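Robots That Pack Boxes: Inside the Tilolier Club

Packing a box is easy, right? You grab your stuff, drop it in and fold down the flaps. Now try it using only two fingers on each hand – and no peeking with your own eyes! That's the puzzle the students in the Tilolier robotics club picked this year.
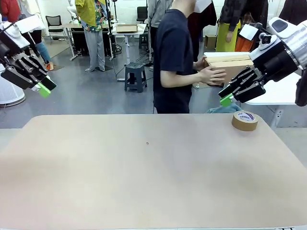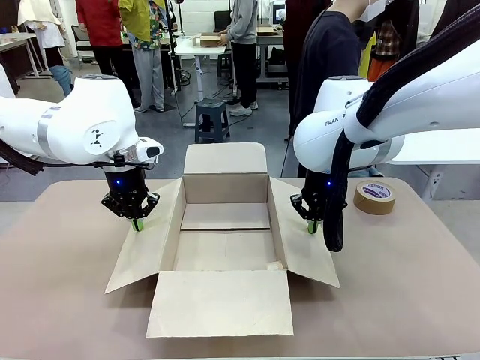
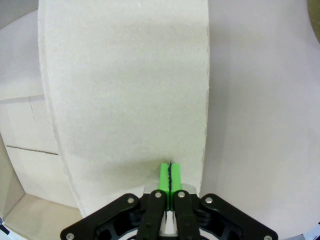
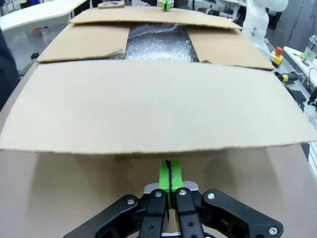
Green fingertips and cardboard at the Tilolier club, May 2024

A robot hand is called a gripper. Its fingers open and close like a pair of tongs, so it can pinch a thin flap or squeeze something soft.

How does it know where to pinch? Cameras! Some look at the whole table. Others ride on the robot's wrist and get super close – a paper towel roll can look as big as a wall!

The club has done 143 practice runs so far. "Flaps are the hardest part," says team leader Lingyun Su. "They spring back up!"

Try it at home: put on oven mitts and close a box in 30 seconds. Tricky, huh?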